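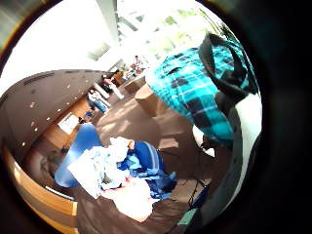

Notes Journal Kit list Log Contact

August 13, 2018

Workshop notebook, Foseck cottage, changeover week

Really good day! The hot water in the upstairs bathroom is sorted at last, and the Wondow guests due at the end of the week will get a proper shower instead of the sad trickle people kept writing about in the guest book. Konrad and I had blamed the boiler all summer. It was the inlet filter on the shower valve, packed solid with grit. Took the valve body off, rinsed both screens in a jar of vinegar, new washer, back on. Pressure upstairs now feels the same as the kitchen tap. So pleased with this one.

Zofia wants the fix written into the welcome folder for the other cottage too (Kołodziej, same valve, same plumber), so I'll draft a page tonight. Old washers are in the tin marked ZAVIER with the spare key tags. Don't throw the tin out, Waldemar!

Other jobs done:

Bedroom 2 sash. Planed a sliver off the left side, waxed the channel with a candle stub. Slides up with one hand and stays there. I love this window now.

Hot tub cover. Elżbieta restitched the corner flap with the heavy thread and it looks better than when we bought it. She used a sailmaker's stitch I'd never seen before, and I want her to show me properly.

Key safe. Still stiff on the last wheel. Graphite, not oil. Somebody (me) used oil last time and it collected dust all winter.

Linen. Weighed one full changeover load dry, just to know: 17 kg with the bath mats in. Our machine can't take that in one go, so it's two loads, and that explains why we never finish by three. Zbigniew thinks we should buy a second dryer. I'd like to try a second set of linen first, it comes out at 356 for everything and we can wash at leisure between stays.

Electric meter trial, first results. I've been reading the meter at each arrival and departure. The last week-long stay used 166 units, with the tub on the whole time. The one before had the tub off for four nights and I forgot to write down the departure number, argh. Starting a sheet on the inside of the meter cupboard door so whoever is on changeover can fill it in. 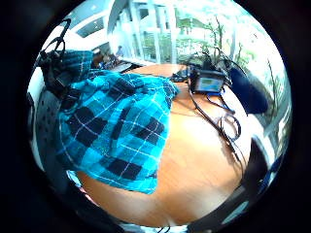
Do we need to drain the hot tub between every booking?

We drain and refill after each stay, however short. It takes up to 2 hours to empty with the small pump, so start it before stripping the beds.

Next time:

Try the bigger pump Konrad has in his shed and time it. If it's quick I'll be over the moon.

Bleed the landing radiator, which gurgles.

Ask Zofia if the welcome hamper can have the seeded loaf again. Guests went wild for it in the spring and I did too, there was a spare.

Path lights: one near the gate is dead, the others fine. Swapped its bulb with its neighbor's and it's still dead, so the fault is in the fitting or the cable. Waldemar has the tester.

Locked up, key back in the safe (stiffly).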